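Household Cleaning Tips Dataset: README

Version note
Last updated 2023-06-07. This release replaces the one from May, which had duplicate rows in the laundry section.

What this is
A plain-text collection of household cleaning tips, put together by the Jedirico project from reader letters, old newsletter columns and notes sent in by people in Skotusville. Each tip is one row. There are 2894 rows in all, and 953 of them deal with stains.
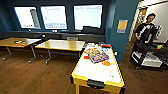 Files
tips.csv: the main table, one tip per row
rooms.csv: list of room names used in the main table
supplies.csv: cleaning supplies and other names people use for them
rejected.csv: tips left out of the main table, with a short reason

Columns in tips.csv
tip_id: a number, never reused
room: kitchen, bath, laundry, floors, windows or other
surface: the material being cleaned, if the writer gave one
supplies: separated by semicolons
text: the tip itself
source: letter, column or note
checked: yes or no

"Checked" means one of us read the tip against the label directions for the product type. It doesn't mean we tried it at home. So far 810 rows are marked yes. Please don't treat the rest as advice. 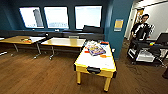
Tables and windows, daytime.

How the text was edited
Spelling was fixed and names were removed. Amounts were left the way people wrote them, so you will find "a capful" and "a good splash" next to proper cup measures. Tips longer than 40 words were kept whole. When one letter held several tips, we split it and gave each its own row.

Tips that mix bleach with ammonia, vinegar or any other acid were moved to rejected.csv. If you find one we missed, report the tip_id and we will pull it.

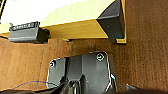

Known problems
The floors section leans heavily on wood and has very little on tile. "Washing soda" and "baking soda" were mixed up in some of the older columns, and we corrected only the ones where the meaning was clear. The surface column is blank for most of the notes. Forora, the script we used to find duplicates, misses pairs where the wording is very different.

Use
Free for personal, school and research use. Credit the Jedirico project. If you reprint tips for the public, use checked rows only.

Maintainer
Ellery, Jedirico project. Corrections should give the tip_id, the column and the new value.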